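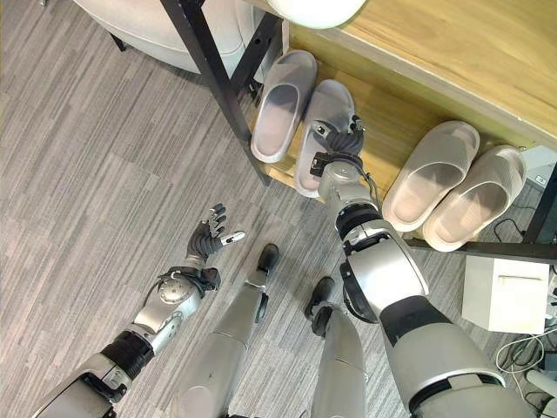
Right hand on the heel of a gray slide, left hand hanging out over the carpet.

I'd been trying to get into the Visar open day since May, when a friend forwarded me the sign-up page and every slot was already gone. A place opened up at the last minute, so on 2024-08-27 I took the day off work and drove up with a thermos and far too many questions.

Visar has the whole upstairs of an old office building. They share it with Nomavton, who write the software for the headsets, and I never quite worked out where one company stopped and the other began (the coffee was in the Nomavton half, if you go).

Our group was met by Siu-fong Yang, who runs the teaching sessions. She's been driving robots by remote control for two years and talks about it the way my aunt talks about learning to knit – your hands are useless for weeks and then one morning they aren't. The idea is simple enough. A person puts on the headset and a pair of gloves, sees what the robot sees, and does a chore with the robot's hands. Everything gets recorded, and later the robot tries to learn the chore from all those recordings.

The chore that day was shoes! Slide sandals, to be exact, on the lower shelf of a low wooden bench. I'd expected something grander, but shoes are apparently a pain. They're soft, they tip over, and the robot has to lean in under the bench top without banging its knuckles. Siu-fong told us they had 3135 recordings of household chores so far and that 447 of those were footwear. She throws out any where the operator got impatient, and she says she can tell from the wrists.

What I liked most was the view. They had the robot's camera up on a big screen, so you look down past your own silver legs and little black feet, with these enormous arms coming in from the sides. I felt a bit seasick, to be truthful, and I was only watching.

Then we got a turn. Five minutes each, with Siu-fong on the stop button. I spent most of mine trying to work out how far away the bench was. There's no feeling in the gloves, so you have to go by eye, and I kept closing the fingers too soon. The man after me was much better and I was a little jealous.

After lunch they showed us Rind, the program they use for sorting the recordings, and I'm afraid I drifted. The talk on Hima, their next hand, was better but ran long, and I had to leave before the questions to beat the traffic.

Parking is free behind the building but the sign is tiny, so go slow after the gas station. Bring a sweater, they keep the upstairs freezing.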